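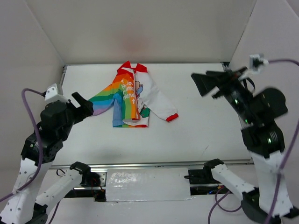 Tanguy folding station

The Tanguy is a two-armed tabletop robot kit for handling small pieces of clothing, sold by Plernberg, mostly to schools, hobby shops and small resale businesses. I've been keeping this entry up since I bought mine, so expect a fair bit of "I" in it. Other owners are welcome to add to it (the spec section especially, I'm no engineer).

Overview

The idea is simple enough. You get a pair of white and black arms that stand at the front edge of a table, one on each side, and each one has a two-finger gripper. You put a garment down between them, you teach the arms a fold by moving them through it yourself, and after enough repeats the software has a go on its own. Plernberg calls this "show and fold." I call it a whole lot of evenings with a pile of kids' shirts!

What makes it different from the bigger laundry machines is that nothing gets fed in or clipped on. The arms work on clothes lying on a plain flat top, sleeves going wherever they like. That's much harder, and it's also why people buy it, because it's fun to teach.

History

The first version was called the Cundness and had only one arm. It could drag a washcloth into a half fold and that was pretty much it. The second arm came along with the new name, and the early Tanguys shipped in September to people who had already bought a Cundness. A shop in Molelcombe ran them in its front window for a while, folding baby clothes, which is how I first heard of the thing.

What's in the kit

The standard kit has both arms with grippers, a wrist module for each arm, the power supply, the cables and a license for the teaching software. The enclosure walls are extra. I'd say get the walls. Mine are pale and boring and they made a bigger difference than any setting I changed, since the software stopped getting distracted by whatever was going on in the rest of the room.

The kit costs 2240 dollars with the walls and 2000 without. Shipping is included either way, and the box is heavy, so have a friend handy.

Setting up

I had both arms bolted down and moving in an afternoon. The manual is 18 pages and most of it is good, although the cable section could use another look. Leave plenty of slack at the wrists. A cable that looks fine with the arm parked can pull tight when the arm reaches for the far side of the table, and then you get a fault and have to start the session over. I like a generous loop, even if it looks messy.

Calibration comes next. You touch each gripper to the marked points, press the button, and wait. Do it again any time you bump the table.

Teaching a fold

Plernberg suggests 15 demonstrations before you let it try anything by itself. That was plenty for a plain T-shirt in my case. Zip jackets are another matter. The front strip is stiffer than the cloth on either side, the collar wants to stand up, and if a front panel has flopped over on itself the arms have to sort that out before they do anything else. I teach flattening as its own separate task now, then sleeves, then the body.

Sleeves first is the order most owners seem to have settled on. Each arm takes the cuff on its own side, brings it in across the chest, lets go and backs off. Wait for both grippers to be clear of the cloth before you start the body fold, or you'll drag a sleeve right back out again (ask me how I know).

Garments that work well

Children's sizes are the sweet spot. Adult sweaters hang off my table and the arms can't really reach all of a big one. Bright clothes with very different left and right sides are lovely to teach with, because you can tell at a glance on playback which sleeve went where. White on a white top is the toughest combination I've tried, and a colored cuff or hem helps me a lot when I'm lining up a grip.

Slippery linings are hit or miss. Thick fleece is fine for the first fold and then gets too bulky for the fingers.

Known problems

The fingers can pinch up two layers when you only wanted one. Softer pads are sold separately and they help some, but I still get it on thin cotton.

The software forgets the window layout every time it updates. Small thing, drives me nuts.

Support answers by email only, usually by the next morning, and they've been friendly every time I've written.

See also

Cundness (single-arm version)
Plernberg gripper pads
Teaching by demonstration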